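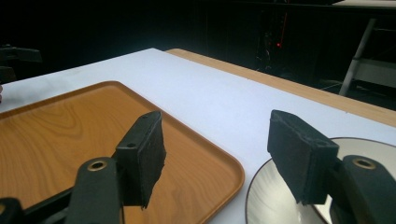 August, bench notes, hand-held gripper set, tray and tableware task

Picked up again at 9.40. Aim for this week is to find out whether the start position of the hand matters more than the number of demonstrations. Iltard policy, same weights as July, retrained from the same checkpoint each time so the runs can be compared.

Training sets so far:
A – 600 demos, hand always starts low over the bare table
B – 600 demos, start height and side varied
C – 3000 demos, mixed, everything we have from the Ponano sessions

Scored on the arm with 16 trials per set, tray placed by the printed card and turned to a new angle each trial. A trial counts if the fingers close on the rim and the tray clears the table without tipping.

A got 5 of 16. B got 11. C got 12. So B is nearly level with C on a fifth of the data. Too few trials to make much of one tray either way, but A is clearly behind and I don't think that is luck.

Failures in A are nearly all the same. The hand comes in at the right height and stops short of the rim, then closes on nothing. In B they are mixed: two slips, two where it went for the wrong side, one timeout. Haven't sorted C yet.

Checked the foam pads before lunch. The edge on one is getting fuzzy. Left it on for now, as changing it half way through would spoil the comparison. Swap both when set D is finished and write the change in the log.

Tracking: 47 demos thrown out of D this morning. The pose estimate jumps when the view is mostly white table with little else in it. Rojanasak's filter catches the big jumps and misses slow drift. I went through by hand and cut anything where the hand path ended below the table plane.

Afternoon, more demos for D, starting with the fingers open and coming over the tray from the side. 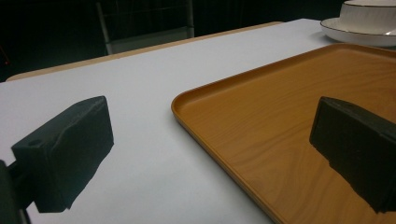

Funex group wrote back on the shared notes to say they saw the same stopping short with their own low starts, and that it went away when they cropped the lower third of the input. They think the policy learns distance from how the fingers look against the table and would like us to try the crop before collecting any more.

Fair point, and cheap to test. Will retrain A with the crop overnight – no other changes – and run the same tray angles tomorrow. If A comes up near B then the start position story is weaker than I thought.

To do
- crop run on A
- sort C failures
- label D, note which demos came before the cut
- ask for a second printed card, ours is curling

Recent entries
Tray task, first runs with set A
Gripper width calibration, repeat
Pose drift over plain surfaces
Ponano sessions: what we kept
Foam pads, thick against thin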